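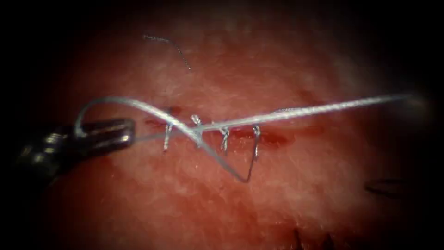
Suturing on tissue at the Lilolier open day: four stitches placed, right-hand end of the wound still open.

The surgical robotics group opened its Lilolier bench to visitors on October 6, 2026. Numbers were capped at 25, with two demonstrations of the same task: closing a straight incision with interrupted stitches using a two-arm system.

Sirkka Juntunen operated the console for both sessions while Angus Cosgrove gave the commentary. Most of his talk dealt with thread handling. A long working strand crosses itself easily when it is looped over the jaws for a knot, and the operator has to keep track of which length is under tension. The system gives no force feedback, so tension is judged by eye from the way the tissue and the loop move.

Each run was limited to 18 minutes. Spacing and knot security were scored afterwards by Ching-wen Chou against the Tamihana checklist, the same one used for trainees. Her scores will go up on the group page with those from the spring course.

Questions were mainly on automation. Murray McPhee explained that needle driving is the nearer target — the Somik planner already proposes entry and exit points — and that knot tying remains manual. The planner has been trained on 700 recorded stitches, all on flat tissue. Curved surfaces come next.

Visitors could then try the console on foam pads, one at a time. The queue overran and the last places were moved to later in October. Anyone still waiting for a slot should write to Marama Lockyer, giving their preferred afternoon and whether they have used a console before.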